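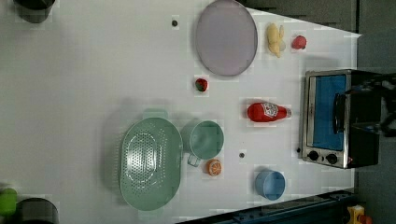
Ketchup, strawberry, plate and toaster oven on the white table.

May 8, 2019

What a night! I got in well past midnight and still couldn't sleep, so I'm writing this over a second pot of tea with my scarf still on.

We won. Flerside 3, Kobzar 2, away from home, and that's us through to the regional cup final for the first time since I started following the club. I keep looking at the score on my phone as if it might have changed.

The coach left at lunch and was full by the second stop. I had the seat over the wheel, so my knees were up by my chin the whole way, but I didn't mind a bit. There was singing before we'd even reached the dual carriageway (the old one about the goalposts, then the rude one, then the old one again). We stopped for chips in a lay-by and someone had brought a whole fruit cake wrapped in a tea towel. I had two slices and I regret nothing.

The ground is a lovely little place. One proper stand, a grass bank behind the far goal, and a row of poplars that the wind comes straight through. The attendance was read out as 3373, and I should think the home lot were expecting a comfortable evening, as we'd lost there 4-0 back in November. I was at that one too. It rained sideways and I left my gloves on the bus.

We were dreadful to begin with. Kobzar scored from their first corner, a free header, and then again from a deflection that wrong-footed our keeper completely. Two down after 18 minutes! The bank went very quiet. I ate a whole bag of mints without noticing.

Then the left back, who never goes forward, went forward. He just kept running and they just kept backing away, and he hit it low with his wrong foot and in it went off the post. You never heard such a noise. It was his first goal in a Flerside shirt and he plainly had no idea what to do afterwards, so he ran in a sort of circle until the others caught him.

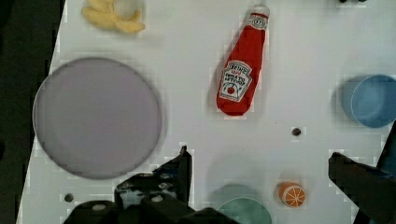 Round plate on the left, yellow bananas behind it.

The second half was the best football I've seen us play. We changed shape and put the tall lad up front, and suddenly every long ball was sticking. The equaliser was a scramble and I couldn't tell you who got the last touch. The club has given it to the captain, but from where I was standing it could have been a shin belonging to anybody.

And the winner! It was on 90, with everyone round me already muttering about extra time and whether the coach would wait. A free kick from miles out, flat and hard, and their keeper got both hands to it and pushed it up on to the bar, and our little winger was first there and nodded it in from about the height of his own waist. I hugged a man in a cagoule. I've lost my voice and one earring.

The journey home was 359 songs and no sleep, or it felt like it.

The final is against Pelus or Felletti, who play their semi next week. I'd rather have Pelus. Felletti press like mad and we don't like being hurried at the back, and their pitch is tiny, though the final's on neutral grass so I suppose that won't count. Pelus are big and slow and I think our winger would have a party.

Must ring about tickets in the morning, early, before the line gets jammed. Must also find those gloves, or buy some. And wash the scarf? No. Not till after the final.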